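Filed under: Bathroom, Small Things, Galleries
6 min read

The soap dish question: a gallery for people who doubt it matters

I was asked to do a page on soap dishes and my first reaction was to wonder who had run out of ideas. A soap dish is a place to put soap. A saucer does the job. My grandmother used the lid of a jam jar for the whole of my childhood and the soap never complained.

But the letters kept coming. Ever since we ran the piece on going back to bar soap (October, if you want to dig it out), readers have been writing in to say that the bar itself is fine and the mess underneath it is not. Elaheh Shojaei wrote twice. Her first letter said that all soap dishes are a con, and her second said she had bought another one. I have a good deal of sympathy with both letters.

So I have been reading what the makers have to say for themselves, and it is heavy going. The Lutthorpe catalogue runs to 600 items for the bathroom and manages to call eleven different soap dishes "self-draining". Draining to where? If there is a hole in the bottom, the water goes on the basin. If there is a tray under the hole, the water goes in the tray, and then you have a tray of grey slime that has to be washed on its own account. Water does not leave the room because a catalogue says so.

Then there is the business of soap life. A leaflet from Grirkex claims that a bar kept on their ridged dish will last for 700 washes. I would like to know whose hands, how dirty, and who stood by the basin keeping the tally. My own bars last until they go thin and snap in half, and then I press the halves on to the next bar, and they fall off.

I will grant the makers one thing. Soap left sitting in water goes soft, and anything that keeps the underside clear of it is better than a flat plate. Past that point I start asking to see the evidence. Bamboo goes black in my bathroom. Those little rubber mats with the bristles fill up with soap until they look like an old toothbrush, and you need an old toothbrush to clean them. The magnetic holder, where you push a metal cap into the bar and hang it in mid-air, works well for the first half of the soap and then drops the second half in the basin at seven in the morning.

Price tells you very little either. Jalali do a stone one that costs as much as a decent pair of shoes, and it is a lump with a dip in it. It is handsome, I'll say that for it. It also weighs enough to chip the basin if you knock it off the side.

What I look for now is dull. Can I lift it with one hand? Can I get a cloth or a brush into every part of it? Does the soap sit on something other than its own puddle? Most of what I have been shown fails on the second question, usually at the corners.

The pictures, then. 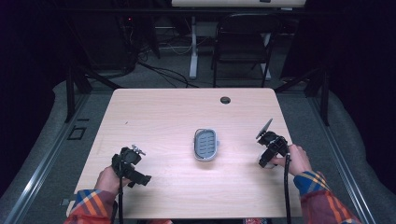 An oval soap dish on a light wood-grain table, with a paler rim and a grey-blue middle patterned with short slots or ridges.

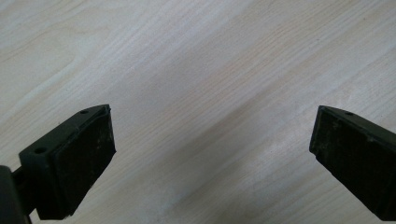

Pale wood grain, close to.

Ridges are where I part company with the people who sell these things. They are always spoken of as if more were better, and I have never seen why. A few well-spaced ones hold the bar up and let you get a fingertip between them. Short parallel ones, if ridges and not slots are what the grey-blue plate of the oval dish has, give me pause, for I have owned that sort of pattern before and spent far too long at it with a cocktail stick. An oval shape is a point in its favour, mind you, as there are no corners to scrape. Whether the middle lifts out of the rim is the thing I would want to find out in the shop before I paid. If it does, you can do both halves under the tap. If it doesn't, the join will go cloudy sooner or later, whatever the label says.

Rorkell, for what it's worth, sell a plain glazed one with three fat bumps in it and make no claims for it at all. Mine has been by the kitchen sink for two winters. I wash it on a Thursday with the dishcloths, when I remember.

Elaheh, if you are reading, please write and tell me how the new one is doing. I expect the worst.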